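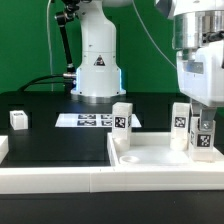 Sorken white tray with marker blocks

I've been selling these for a while now and they're still my favorite thing in the shop! The tray is a plain white rectangle with raised walls, so the blocks stay put when you nudge the bench (I nudge mine constantly). The blocks come with the square black-and-white markers already on, and you can buy extras in bags of 18 or 60.
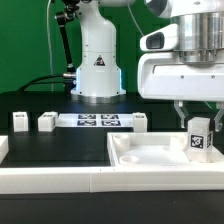 Sorken Catalog, Issue 18, page 60

The flat sheet with four markers goes on the table behind the tray. I like a dark tabletop under it, the white shows up so nicely. Els Van Rooij asked if the sheet can be ordered alone and yes, it can, in packs of 100. Tape down the corners if your room is drafty!

Wipe everything with a soft cloth, no scrubbing on the markers please. Smudges on the white parts come off with a drop of dish soap. We had a run of peeling edges in February and I switched to a better glue, so write to me if you still have one of the old ones and I'll swap it.
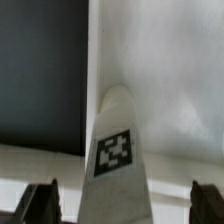
Square marker on the front face, close up

Orders over 300 ship free. Questions go to Marloes Smits at the Sorken desk.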